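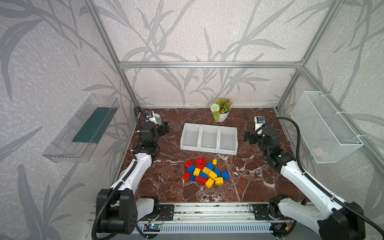 Marble tabletop with leaf-print wall panels behind it.

I bought the Raltum mosquito trap in September, right after the county mailed out its second West Nile notice. Three people on my side of town had already been sick by then, so yes, I was in a buying mood!

It's a fan, a lure packet and a catch net, and setup took me maybe five minutes. The fan is quieter than my fridge (my husband disagrees). I paid 83 dollars, plus refills, and the refills are where they get you.

Does it catch mosquitoes? Oh yes. I emptied some 310 bugs out of the net after the first week, though a good many were moths and little gnats, which I felt bad about. I still got bitten on the porch at dusk, so I kept wearing repellent. Parvathi Shetty at our health office told me to dump standing water before spending a dime on gadgets, and after I cleared the gutters I noticed a bigger change than the trap ever gave me. 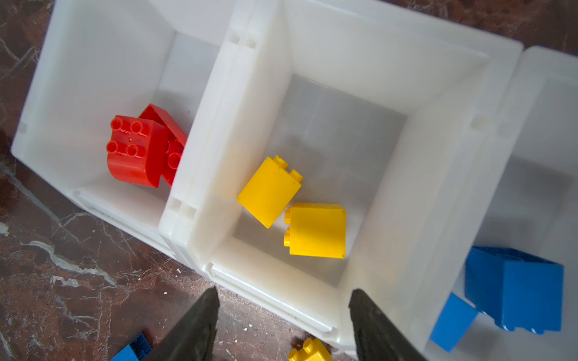

White bins, with red bricks in the left one.

My gripe is the net clip, a flimsy thing that popped off twice. Flastside sells a metal one that fits. I'd buy the trap again at 75, lure included.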